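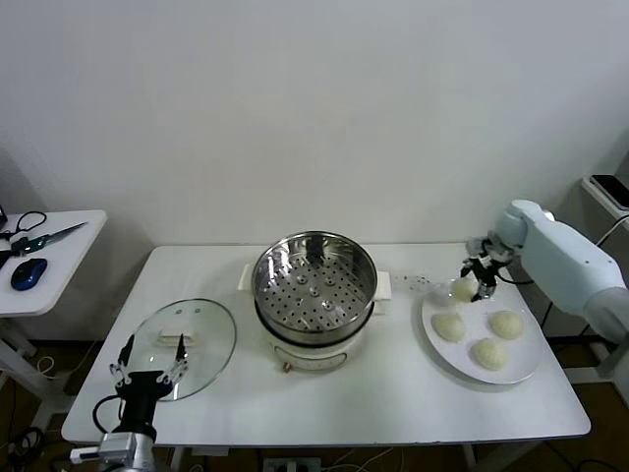
Steamer with the lid off, basket empty.

Heltero: claims before and after

Hi, and thanks for opening the README first! Heltero is a set of patent claims in pairs. On one side is claim 1 as the applicant filed it, on the other is claim 1 as it stood when the patent was granted. I put it together because I spend my working days at Dumdale reading exactly this kind of before-and-after, and I got tired of doing it in two browser windows with a highlighter pen next to the keyboard.

There are around 3000 pairs in the full set. 400 of those were labeled by hand, and if you only have an afternoon I'd start with them.

What's in the folder

pairs_full.csv is the big file. One row per patent, with the filed text, the granted text, the year of filing, the year of grant and a broad technical field.

pairs_labeled.csv is the hand-labeled part. Same columns plus "change_type" and "labeler". The rows are also in pairs_full.csv, so please don't stack the two files and then write to me about duplicates (it has happened, I wasn't cross, but still).

notes.txt is a running list of oddities. Read it if a row looks broken. Quite often the row is fine and the claim is just like that.

Everything is UTF-8, comma separated, quotes around every text field. Line breaks inside claims are kept as they were, and that will upset a spreadsheet if you open the file by double-clicking. Import it properly and you'll be OK.

Where the text came from

All of it is published text. Nothing in Heltero comes from an unpublished application, a client letter or anybody's drafts. The first batch was pulled by Adel Ragab with a script called Larnodov, which he wrote years ago for something else and which still has a setting for fax cover sheets. The second batch came from Berrada, who had already matched filed and granted claims for their own training course and let us have the matches. Their batch is marked with a B in the "source" column.

The two batches are not the same in character. Larnodov took whatever it found in a date range, so you get the short sad claims along with the good ones. Berrada picked cases that teach something, meaning the amendments are bigger and more interesting than in real life. If you're working out how much a claim usually grows between filing and grant, filter out the B rows. I'd say that in bold if this file had bold.

The labels

There are 5 change types. "none" means the words are the same, give or take commas and reference numerals. "clarity" means somebody fixed a term or an antecedent and the scope is about where it was. "pulled_up" means a feature from a dependent claim got moved into claim 1. "from_description" means the new feature came out of the body of the application. And "rewrite" is for when you can hardly tell it's the same invention.

Plenty of rows could carry two labels. We used only one, and went with whichever change narrowed the claim more. Shaimaa Zaki and I each labeled our own half and then swapped a part of it to see how often we disagreed. It was mostly over "pulled_up" and "from_description", for the simple reason that a feature can be sitting in both places. When in doubt we wrote "pulled_up". I'm still not sure that was the right call -- the other way round would have been just as easy to defend -- but it was done the same way all through.

A few words on the claims themselves

If you come from the language side and not from patents, a claim is one sentence, however long. Please don't run a sentence splitter over it. The word "comprising" is doing a lot of work and should never be treated as a stop word. "Said" means "the". A "means for" something is its own little world and I've left those rows alone.

Reference numerals in brackets, like "the housing (12)", are kept in the filed text and the granted text both. Some people strip them. I like them, they make it much easier to see which part moved where, but if you're measuring length you should take them out first or your numbers will be silly.

Things I know are wrong

A few granted texts are really from a corrected publication that came out later. Some divisionals got in, and for those the "filed" text is the divisional's own first claim and not the parent's. OCR errors are all over the older rows: "l" for "1", a "rn" that should be an "m", and one chemical formula that I have given up on. Chemistry in general is thin here. I'm a mechanical person and it shows.

There's also no column for why a claim was amended. People ask for that the most. You'd need the office actions, and matching those by hand is a different project for somebody with more evenings than me.

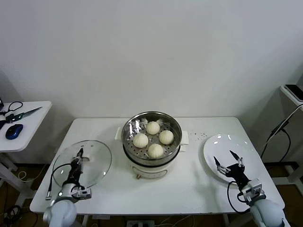
Shaimaa Zaki: I'd add that nobody should use the change_type column to judge how good an attorney was. A "none" can mean a beautifully drafted claim or one that was so narrow from day one that there was nothing left to argue about. We can't tell them apart from the text alone, and I tried.

She's right, and I've put the same warning in notes.txt. Also please don't use Heltero to decide whether something is free to make or sell. It holds claim 1 only, it doesn't know if the patent is still in force, and it stops at grant, so anything that happened in opposition isn't in here.

Using it and sharing it

Use it for teaching, research, your own tinkering, whatever you like. If you pass it on, pass notes.txt along with it. A mention of Heltero by name is nice and I do get a kick out of seeing it on a slide. Berrada asked that their rows keep the B mark in any copy, so leave the source column in, please.

Changes

Version 3, September 8, 2019. Relabeled a stretch of "clarity" rows that should have been "pulled_up", fixed the quote marks that broke the import, added the labeler column. Row IDs are the same as before, so your old joins should still work.

Next one is planned for November, if Adel gets Larnodov to stop dropping the last line of long claims. If you find a bad row before then, send me the row ID and what you think it should say. Just the ID and a "this looks off" is fine too!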